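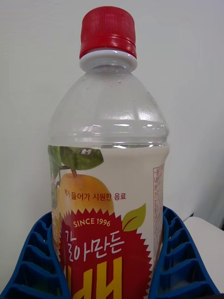 赤いキャップを追いかけて、日曜の朝の資源回収所へ

飲みものの容器のなかで何がいちばん好きかと聞かれたら、私は迷わず「ふた」と答えます。中身じゃないんです、ふた! 赤いスクリューキャップの縁にびっしり並んだ細い縦の溝、あれを親指の腹でなぞっているだけで、バスを一本待てるくらいには好きです。

そんな話を編集部でしていたら、「じゃあ集めてる人たちの会に行ってきたら」と言われまして。行ってきました、ふた愛好会「プルディクス(Pludix)」の交換会。場所は川沿いの古い倉庫を改装した喫茶店「ナンブーディリ(Namboodiri)」で、開始は日曜の朝八時。早い。眠い。でも着いたらもう席がほとんど埋まっていて、カレーの匂いのなかでみなさん黙々とふたを並べているんですよ。

隣に座った年配の女性が、まず見せてくれたのが王冠でした。1940年ごろのものだそうで、裏にコルクの薄い円盤が貼ってあります。「昔はこれが当たり前でね、はがして帽子の裏から服に留めて、バッジにしたのよ」。なるほど、コルクを服の内側から押しこんで挟むわけですか。やらせてもらったら、私の不器用な指では三回やって三回とも落ちました。悔しい。

会でいちばん多いのは、やっぱり樹脂のスクリューキャップ派です。軽いし割れないし、何より色がある。向かいの席の男性は赤だけで223個持っていて、それを朱色寄りから葡萄酒寄りまでグラデーションに並べた箱を、両手で抱えるようにして持ってきていました。同じ赤なのに、窓際に置くと全部違って見えるんです。私はトマトっぽい赤が好み。彼は断然、消防車派だそうです。

赤派の悩みは日焼け。棚に出しっぱなしにすると、ひと夏で色が抜けることがあるそうで、八月は箱ごと押し入れにしまうとのこと。ひな人形か、と思いましたが、聞けばひな人形より気をつかっていました。

もうひとつ盛り上がったのが溝の話です。指がかりのための縦溝、細かいのもあれば粗いのもあって、マニアは目をつぶって触り分けるんですって。「ゼルスカ(Zillska)のサイダーは細かくて、ケネル(Kenell)のお茶は角が立ってる」と教わり、私も挑戦しましたが、ぜんぜん分かりません。もう一度、と粘ったらお店の人にチャイのおかわりを出されました。たぶん、落ち着けということですね。

それから首の輪っか。ボトル側に残る、あの輪です。回収のときに外すのかどうか、町によって決まりが違うので、この話になると急に全員が自分の町の話を始めます。うちの町は「キャップは外す、輪は残してよし」。お隣は専用の切る道具まで配っていたそうで、うらやましいような、面倒なような。気になる方はお住まいの地域の分別表を見てみてください。冷蔵庫に貼ってあるのに読んでいなかった私が言うのもなんですが。

交換会の作法はいたって簡単で、洗って乾かしたものだけ持ってくる、値段はつけない、一個には一個。私は通勤鞄の底から出てきた緑のふたを差し出して、ちょっとくすんだ赤いのをもらいました。帰りの電車でずっと握っていたので、降りるころには手のひらに縦縞がついていました。

次の会にはもう申し込みました。持っていくふたも洗って、いま台所のざるに伏せてあります。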